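**Ticket 463 – hand-held gripper, left jaw lagging on close**
Site: Bremcombe, kitchen bench
Opened: 21 Nov 2020
Status: closed, follow-up in January

**Reported**

Left finger comes in late when the trigger is squeezed. Right finger reaches the middle first, then both meet off center. Jaw width in the log jumps by 4 mm near full close. Operator says it got worse over the last two sessions. No drops, no knocks that anyone remembers.

**Checked first**

- Camera mount tight, lens clean.
- Both markers flat, no lifted corners.
- Logger on current Trokari build, restarted, same result.
- Swapped in the spare trigger cable from the Siu kit. No change, so the original went back on.

**Findings**

Took the left jaw housing off. The slide rail had dried starch packed along the inner edge, and the grease was gritty. One of the two screws holding the finger base had backed out by half a turn, which let the finger lean under load. Right side was clean and both screws were tight.

The width jump is a separate effect of the same thing. Width is worked out from the distance between the two markers, and when the left jaw sticks and then lets go, the reading steps.

**Work done**

1. Wiped the rail with a lint-free cloth and alcohol. Left it 12 minutes to dry.
2. Thin coat of the Rorkberg light grease, one pass only. The last person used too much and it collects grit.
3. Reset both finger base screws with medium threadlocker.
4. Ran the zero routine with the fingers closed, then again fully open.
5. Back to the bench for a reach test at the rice cooker, fingers apart over the pot, lid up.
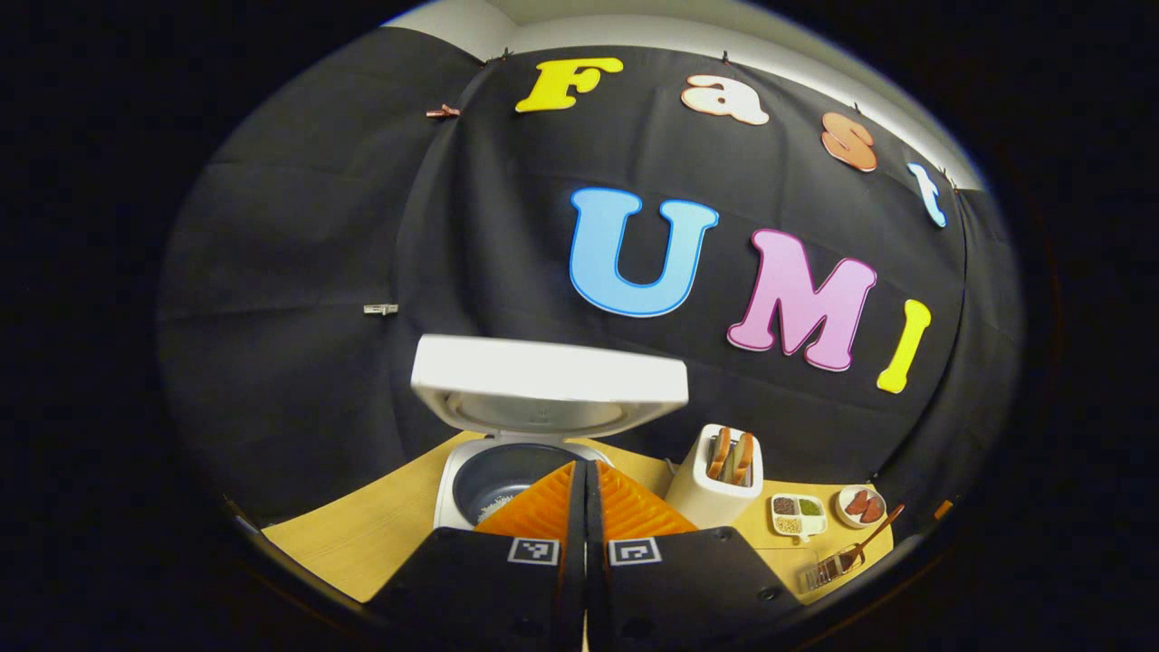
Does the zero routine have to be run again after changing a soft finger? Run it every time, with the fingers closed and then fully open, before any new recording is saved.

Bench test was 194 open-close cycles. Jaws met on center through the whole run and the width log showed no steps. Checked the screws afterward – no movement on either side.

**Notes for next time**

Starch gets in from below, where the housing has a gap next to the rail. Brush that gap out at the end of any session with rice or flour. Don't use compressed air, it pushes the grains further in.

Spare left finger is in the Siu kit, top tray. There is no spare rail on site. One is on order from Rorkberg and will be fitted in January if the lag comes back. Reopen under this number, please, so the history stays together.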